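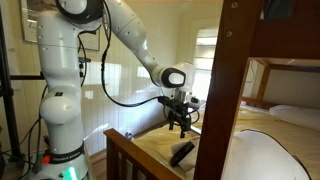

Textbooks > Housekeeping and Home Care > Unit 2 > Chapter 5

We use cookies to remember your place in the book. Accept | Manage settings

Reading time: 6 minutes

Chapter 5: The Bedroom and the Bed

A bed takes up more floor than any other piece of furniture in most bedrooms, and it is used for more hours of the day. For these reasons, the care of a bedroom usually begins with the bed. Once the bed is made, the rest of the room can be dusted and put in order without dirt settling on the bare mattress.

In Chapter 4 you learned to sort and fold household linens. This chapter puts those linens to use. You will learn how to check and air a mattress, how to choose sheets that fit, and how to make a bed with square corners. The last section deals with windows, blinds and wall surfaces near the bed, which collect dust and are often missed in weekly cleaning.

Where the bed stands

The position of a bed affects the work of making it. A bed that can be reached from both sides is made by walking around it once or twice. A bed pushed into a corner has to be pulled out, or else the far corners must be tucked by reaching across the mattress. Leave enough room at the side to stand and bend without bumping the wall.

Many bedrooms have the head of the bed under or in front of a window. This gives good light for reading but needs some extra care. Slatted blinds hold dust on the upper face of each slat, and the dust drops onto the pillows when the blinds are moved. Wipe the blinds before you put on clean bedding. Paneled walls should be brushed from the top down, along the grooves, with a soft dry brush. Picture frames are dusted at the same time – the top edge first, then the sides.

Airing the mattress

A mattress takes up moisture from the sleeper during the night. Fold the covers back to the foot of the bed in the morning and leave them for an hour, with the blinds or a window open if the weather allows. In February, when windows in cold places stay shut, leave the covers back a little longer.

Case study: the Wukau guest house

The Wukau guest house has 17 beds and changes all of them between checkout and the afternoon arrivals. Its linens come from the Moussa laundry, sorted by size. At one time the staff made each bed before cleaning the windows, and many of the pillowcases had to be changed again. The order of work was then reversed. You will return to this case in the exercises on page 6 of the workbook.

Key terms

airing, fitted sheet, flat sheet, mattress pad, square corner, tongue-and-groove

Page last updated 8/9/24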